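Lista: bodegon-utileria
De: Elsie Pomare
Para: la lista
Asunto: Re: [bodegon] Tapete verde, plato blanco y piezas pequeñas

Hola a todos:

Contesto a Tibor por partes y dejo su mensaje citado para quien no lo tenga a mano.

> Tibor Erdős escribió:
> Tengo que preparar la mesa de abril y me faltan tres datos. El primero
> es si el verde se queda o volvemos al gris. El segundo, qué plato
> usamos, porque en el armario hay 4 blancos que no son iguales y en la
> hoja solo pone "plato". El tercero, si las piezas de comida van dentro
> del plato desde el principio o se dejan fuera. Hajnalka me dijo que
> fuera, Kofi me dijo que dentro. Me da igual, pero necesito saberlo
> antes de cortar la tela, que esta vez viene en rollo de 70 cm y no
> llega de lado a lado si la pongo atravesada.
> Tibor

El verde se queda. El gris se comía los platos claros y había que subir la luz cada vez. Con el verde el borde del plato se distingue bien, y el naranja también. El inconveniente es el borde de atrás, que hace ondas si no se estira. Barnabás propone sujetarlo con pinzas por debajo del tablero. Yo probaría antes a dejar más tela colgando por detrás, que pesa y tira sola. El fondo sigue siendo el negro.

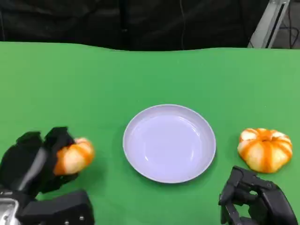
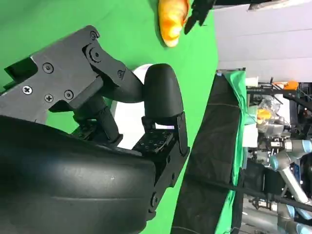
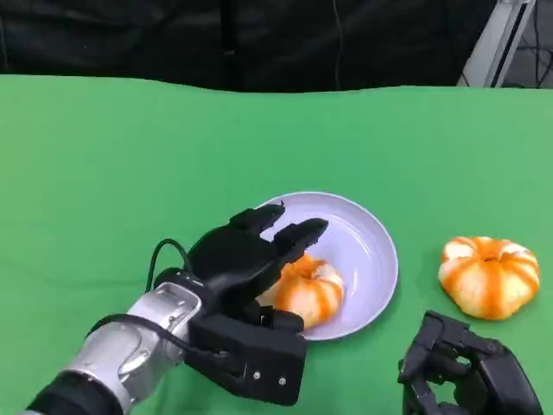
Taller de Bodegón y Utilería, Círculo Zeltdale

El plato es el redondo, poco hondo y con el borde levantado. Sobre el verde tira un poco a lavanda; quien quiera un blanco neutro tendrá que corregirlo después, porque no pienso cambiar de plato. En el inventario es el 669. Los otros tres blancos pasan a la caja de préstamo y los quito de la hoja para que no vuelva a haber dudas.

Sobre las piezas: fuera al empezar y dentro al terminar. Hajnalka y Kofi tienen razón los dos, porque cada uno hablaba de un momento distinto. En la primera foto el plato está vacío, con las piezas de rayas a los lados. En la tercera ya hay una de rayas sobre el plato, algo a la izquierda del centro. Para la mesa de abril nos sirve cualquier posición dentro del plato mientras no quede montada en el borde.

La pieza con forma de cruasán o de panecillo, la naranja y amarilla que se ve arriba en la segunda, brilla bastante. No la barnicéis más. Si alguien tiene un mate en spray que no amarillee, que lo diga en la lista y lo probamos primero en una pieza rota. Kofi usó uno de Raptis para las peras y quedaron pegajosas durante semanas, así que ese no.

Tibor, para la tela: córtala a lo largo, no atravesada, y deja el orillo hacia atrás. Si falta ancho, prefiero ver un poco de tablero a un lado que una costura en medio. Plánchala por el revés y enróllala en el tubo. Si la doblas, los pliegues marcan y luego se ven en todas las tomas.

El rollo costó 3.614 forintos y lo pagué yo. El recibo está en la carpeta azul, detrás de la hoja de préstamos. No corre prisa.

Para guardar, como siempre:

El plato, en vertical y con papel entre medias.
Las frutas y los panes, en la caja baja, sin nada encima. La vez pasada aparecieron debajo de los candelabros y una de las manzanas tiene ahora un hundimiento.
El tubo de tela, de pie detrás de la puerta.

Queda pendiente lo de las servilletas. Hajnalka ofreció unas de lino crudo y no le contestó nadie. A mí me parecen bien para otra mesa, pero en esta el plato ya tiene bastante con el tapete. Si alguien las quiere para los ejercicios de pliegues, que le escriba directamente.

Barnabás, ¿puedes subir la hoja corregida cuando quites los platos? La que está ahora sigue siendo la vieja, con el gris.

Un saludo,
Elsie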